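How to clean up a coffee tray without scratching the wood

A wooden tray looks nice on the table, but it suffers from wet cups and from sugar. I clean mine after every coffee and it needs only a few minutes. My tray is a Julwood, bought in May, but the steps are the same for any tray with a smooth finish.

What you need
A soft cloth, a bowl with warm water, a drop of dish soap, a dry cloth napkin.

Steps
1. Pour out the rest of the coffee. Put the cup and the saucer next to each other on the tray, not stacked. A stacked cup can slide when you walk.
2. Take the napkin off the tray before you carry anything. Fold it in a square and leave it on the table.
3. Carry the tray with both hands to the sink and wash the cup and saucer first. If there is a gray stain on the bottom of the cup, leave a little baking soda with water in it for 2 minutes, then rub with your finger. Please do not use steel wool.
4. Wipe the tray with the damp cloth, always along the grain. Go slowly in the corners - the sugar likes to stay under the rim.
5. Dry it at once with the second cloth. Do not leave it to dry in strong sun, the wood can bend.

For old rings
Sand very lightly with 2000 grit paper and then put 2 thin coats of oil. I use Rukeo oil, but any oil that is safe for food is good. Wait one night between the coats.

If your tray is painted, please skip the sanding and only wipe it.

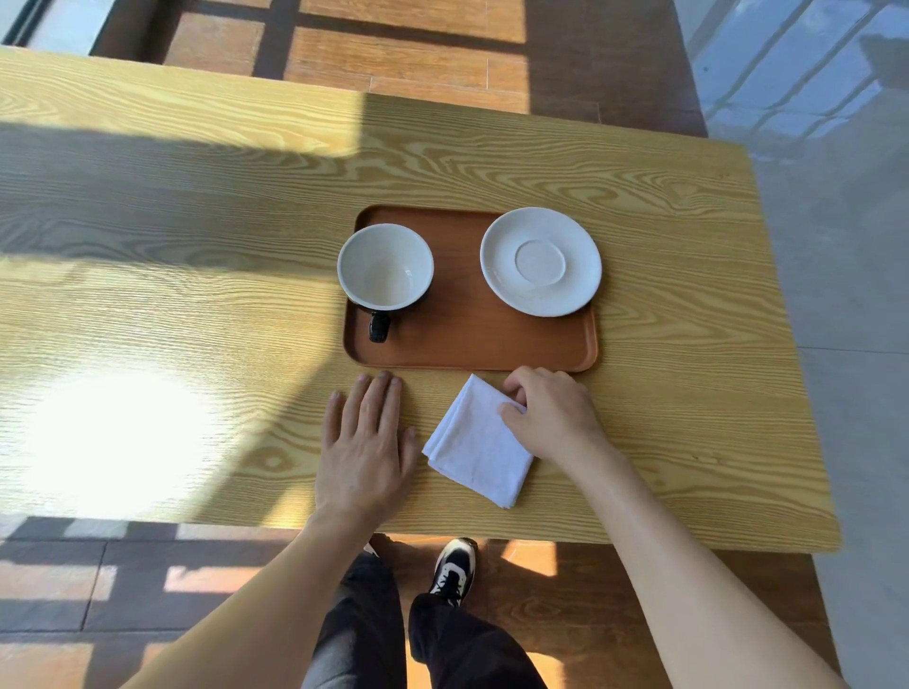
Cup and saucer side by side on the tray, folded napkin on the table.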